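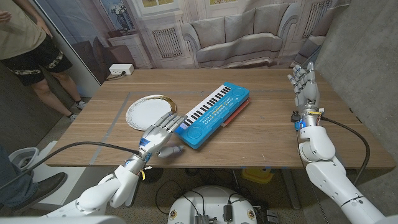
Slide 1. Thank the hosts, then straight in. Learning an instrument as an adult is mostly a matter of short, regular practice. Say what you need to start: a toy keyboard like the blue one has black and white keys, and that will do for finding a tune. Mention the Ikitz evening class, 47 people in September.

Slide 2. Ten minutes a day. Pause for questions.

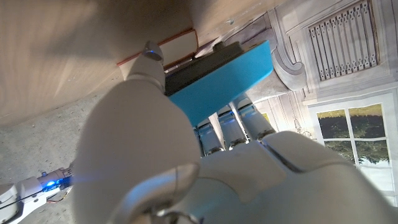

Photo: Ntombi Swanepoel

Slide 3. Fingering. Thumb is 1, little finger is 5, same for both hands. Get them to try it on their knees. Handout has the 2 scales.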